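Mar 18, 2018
Posted by Stuvel, Maremton shared workshop

Two-arm table, sorting build. Continuing from the February entry, where the left arm kept faulting on the wrist joint after a few minutes of running. Fault traced to the cable wrap. The bundle was tied too close to the joint and pulled tight at full rotation. Retied with a longer service loop. Ran 100 empty cycles afterward with no fault.

Both arms are now on the side rails of the aluminum frame, facing each other over the butcher block. The old layout had them next to each other on one rail and they could not share the middle of the table without a lockout. Facing mounts cost some reach at the far corners. Acceptable for now.

Base bolts torqued again after the empty run. Two on the right side had backed off slightly. Thread locker next time the base comes off.
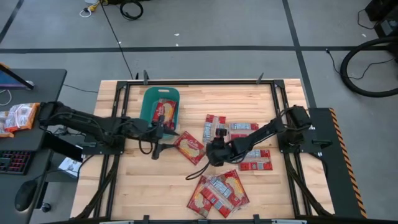
Snack packages are a worse test object than the foam blocks. The film is shiny, the ends are crimped, and the contents shift when the fingers close. Grip force that holds a block will crush a package. Dropped the closing current to 27 percent of maximum and slowed the last part of the approach. Packages lying flat and apart from each other pick well. Overlapping ones do not: the gripper takes the top one by an edge and drags the one under it.

Logged 215 pick attempts with the new settings, 676 in total since the frame went up. Most misses are in the overlap case. The rest are height errors on the right arm, which reads the table low near its own base. Suspect the tabletop is not square to the frame. Shim it before touching the calibration again.

The cable at the right gripper needs a clip. It has enough slack to reach the wood and could push a light package out of place. Printed clips from the Stirkden files are too wide for this link. Will cut one down.

Basket position is still entered by hand in the Ertürk script. If anyone bumps the basket, measure it again and edit both entries, left and right. The script does not check that they agree.

To do: shim, clip, thread locker, rerun the overlap case with the left arm only.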